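Chapter 6
Grasping Objects of Uneven Shape

In earlier chapters the student teams worked with blocks and cylinders, for which a single grip width was enough. The Turkus course project now moves to household objects. A lamp stand changes diameter along its length, and its base may outweigh its stem. The gripper must close at a point where the object will not swing or slip. 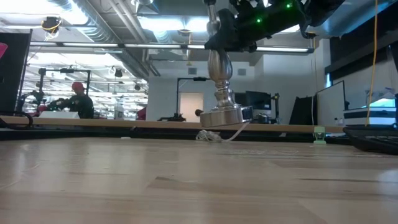 One team's log from the Drendix club noted that the hold point should be chosen on the bench, before any code is written, and that doing so would have saved them most of a term.

Section 6.1 defines the hold point and the approach angle. Section 6.2 extends both to a table with two arms, where each arm must also keep clear of the other — a condition that the Praltex worksheets treat separately. Each team records 100 trials per object. A result of 90 or more successful lifts is required before the second arm is enabled.

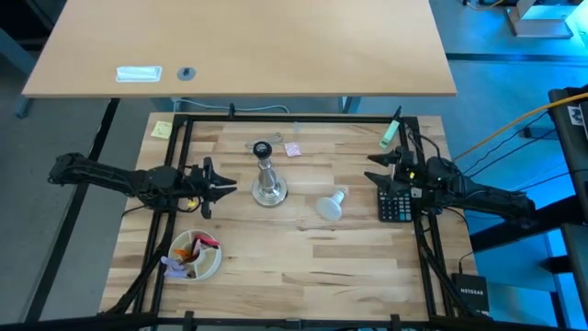
Figure 6.2. Two-arm worktable with metal stand and reflector bulb between the open grippers.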